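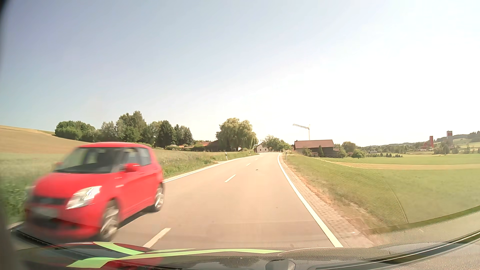 *Fig. 1. Carretera rural de dos carriles, con línea central discontinua y líneas de borde continuas.*

## Sesión 4 – Leer la carretera

Apuntes de Wenceslao Painemal para el curso de seguridad vial, módulo de Kesument.

En la sesión anterior vimos las señales verticales. Hoy trabajamos con la pintura y los postes, que el conductor mira menos, pero usa todo el tiempo.

**1. Línea central.** En la fig. 1 es discontinua: el adelantamiento no está prohibido por la marca. Esto no quiere decir que conviene hacerlo. El coche rojo ocupa el carril contrario y, más lejos, la vía se curva un poco al llegar a los edificios.

**2. Líneas de borde.** Son blancas y continuas en los dos lados. De noche ayudan mucho cuando otro vehículo nos deslumbra.

**3. Postes delineadores.** Blancos con marcas negras. Busquen los tres de la figura – dos a la izquierda, uno a la derecha cerca de la curva.

**4. Margen.** A la derecha hay una franja de bloques perforados, y junto a ella tierra y hierba seca. No es un carril ni un arcén para circular.

### Tarea

Elegir un tramo de 200 metros en el camino de Tundis a Cai y dibujar un croquis con sus marcas. Escala 1:4.000 no sirve, es demasiado pequeña. Entrega: Sat 12 March, sábado, en la oficina de Meltell.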